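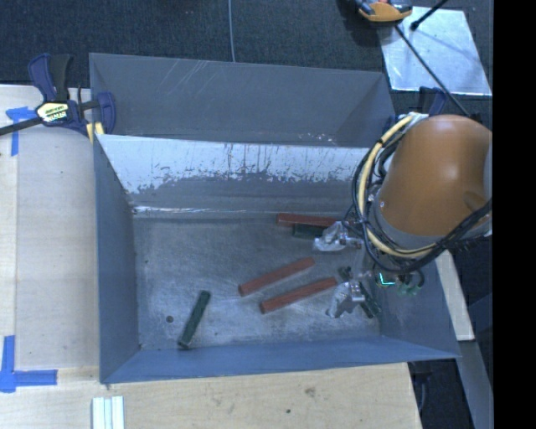

Figure 2. Colored bars in a large metal bin, with an orange robot arm reaching in from the right.

4.2 Questions asked by members from the reserved seats

In this section we look at the written questions of the Ukano assembly. The assembly has 18 reserved seats for members elected by the hill communities. These members can join any party, and in the period of our study most of them sat with the governing side. Earlier work on the neighboring province of Hosell (Dogbe and Ajayi) found that members of this type speak less often on community land after they receive a post in the government. We wanted to see if the same is true for Ukano, where the posts are fewer and the rules for written questions are more open.

The record contains 3881 written questions. Of these, 1345 were signed by at least one member from a reserved seat. When a question had several signatures, we gave it to the first name on the list, as the assembly clerks also do in their index. Two of the authors, Cho and Hong, read the questions separately and put each one under a main topic. Where they did not agree, Mac Giolla made the final decision. Questions on forest access, grazing and old village borders were all put under the topic of land. We understand that the borders between these matters are not always clear, and a question on a new road can also be a question on land.

Land is the most common topic among the reserved seat members who hold no post. Many of their questions go back to the Land Register Act of 1938, which is still the legal base for most claims in the hills. The wording of these questions is often very similar, and some of them were sent again in the next session with only the name of the village changed. The members with a junior post ask mainly about schools, clinics and road repair. They still mention the hill communities in these questions, but the Act itself is almost absent.

It would be too simple to read this as silence. In our interviews, which were completed in May, several members explained that they take land cases directly to the minister and do not put them on paper. One member from the So valley said that a written question "makes the office angry and then the file sleeps." Another member, who had left his post, did not share this view and told us that he had been asked by his party to stop. We can not check either of these accounts with the written record alone.

A further limit is that oral questions are missing. The assembly publishes only a short summary of them, and the summary does not always give the name of the speaker. For this reason the comparison with Hosell, where full transcripts exist, should be made with care. We return to the oral questions in Section 5, using the notes kept by the community councils.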